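Linen Room Notes

The linen room has been through its biggest change since we moved into the Kontogiannis building, and a few of the new arrangements affect anyone who borrows, returns or folds. Please read this before your next shift, even if you have been doing this for years.

Tables first. The two long trestles have gone. They were too low for most people and the brown one had a split down the middle that caught on anything knitted. In their place we have the pale wood tables that came out of the Clotel office when it closed its upstairs floor in March. They are desks, properly speaking, which is why there is a round hole through the top for computer cables. Small things go down it. We have already fished out two napkin rings and a baby sock from underneath, so check the floor before you report anything missing. Pejman Shojaei is looking for covers that fit, but the ones sold at Velier were too small and he has sent them back.

The tops wipe down with a damp cloth and nothing else. Do not use the spray from the kitchen cupboard. Do not iron on them, even with a towel underneath. The ironing board is still behind the door, with its new cover on, and the second board will be back when the leg is fixed.

Baskets. The wicker hampers are being kept for display at the fall sale and should not be used for washing anymore. Everything now goes in the plastic baskets with the holes in the sides. They let the air through, they can be rinsed out in the yard, and they stack if you turn every other one around. One basket holds one household's order. Please don't put two orders together to save a trip, even if both are small. That is how the Thursby Street tablecloths ended up at the church hall last winter, and it took Magdalini Kourkoulas most of a month to get them all back where they belonged.

Put the order slip inside the basket on top of the folded things, not through the holes. Slips pushed through the holes fall out on the stairs.

Folding. We have had several questions about the plaid cloths, so here is how they are being done from now on. Shake the cloth out fully and lay it flat with the hem side down. Bring the short ends together and line up the stripes along the edge, not the hems. A lot of these cloths were hemmed by hand and the hems are not straight, but the pattern is. Smooth toward the fold, then bring the short ends together again. Large ones get one more fold, small ones are done. Stack them with the folded edge facing out so the person taking them can lift off one at a time.

If a plaid cloth has a mark on it that did not come out, don't fold it. Leave it loose over the end of the table and Luana Honorato will look at it when she comes in. She has had good results with plain bar soap and a long soak, and would like first try at anything before it goes in the rag bag. Cloths with holes or thin patches go to the mending shelf, which is now the second shelf from the bottom, under the thread boxes.

White tablecloths are still folded the old way, in thirds lengthwise, and rolled if they are going out for an event. Fitted sheets – fold them however you can.

The count. Markos Makris finished the inventory over the summer and we now have a figure we can trust. There are 473 pieces in the linen room, including 238 napkins, but leaving out the rag bag and anything on the mending shelf. The old list said we had 300 napkins, so either a good many have gone home with people or the old list was wrong. If you have any of ours in a drawer, bring them back whenever you like. They have a small blue stitch in one corner. You don't need to explain or fill anything in.

The inventory is in the green binder by the light switch. When something goes out, write it in the binder that day. When it comes back, cross it through with one line so that the entry can still be read.

Money. The repairs to the washer came out of the general fund and are paid for. The dryer is another matter. Pantelis Stamatopoulos got a price for a replacement and, with the vent moved to the outside wall, it comes to $3,000. We don't have that. The Runomness walk has offered us a share of this year's entry fees, and the rest will have to come from the fall sale and from loan fees on the event tablecloths. Until then the old dryer can be used on low heat only. On high it shuts itself off partway through and has to be left until it cools. Lines are up in the yard for dry days, and there are extra pegs in the coffee can.

Shifts. We are short on the early folding shift and could use two more people, one of them able to lift a full basket up the back stairs. The late shift is covered. If you would like to try it, come by and fold for an hour with whoever is there. New people usually start on napkins.

Other small items. The radio is back and should stay on the windowsill. The good scissors are for fabric only and have been tied to the hook. Lavender bags are welcome, but please sew them shut, as the last lot leaked into the pillowcases. Somebody left a gray cardigan and a pair of reading glasses on the mending shelf, and both are now in the desk drawer. The key to the yard door sticks in wet weather and needs to be pulled out slightly before it turns.

The next notes will have the dates for the fall sale and the price list for event loans. Anything you want included can be left in the tray with your name on it.

Linen room, September 2008

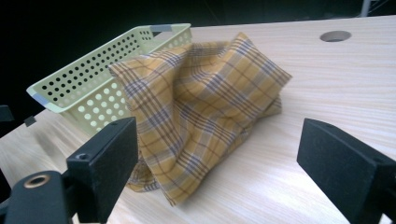 A plaid cloth and one of the plastic baskets on the new table.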